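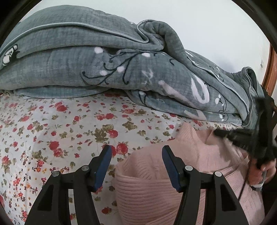

Kirkach guest house — bedding and bedroom check, Room 17
Done Friday, 10.25 am

Bed sheet: OK. Red flowers and olive leaves, still my favourite set in the house!
Plush blanket: OK. Folded on the bed, piping sound all the way along when I ran it through my fingers. Gorgeously thick, so please give it a full cycle and a proper airing.
Pink ribbed knit: to be folded and put away. Check the cuffs for pulls first.
Blanket label: legible, stock no. 408.
Bed frame joints: OK. Tightened the one nearest the window — lovely and solid now, not a creak.
Smoke alarm: tested, good and loud.
Heater: clear of bedding on all sides. Keep it that way, especially with a blanket this size.
Window restrictor: STIFF. Reported to Eltilby, who promise a visit within 48 hours.
Trailing leads: one, a thin black cord lying across the pink knit.

Pass, with the window to follow. Next check August.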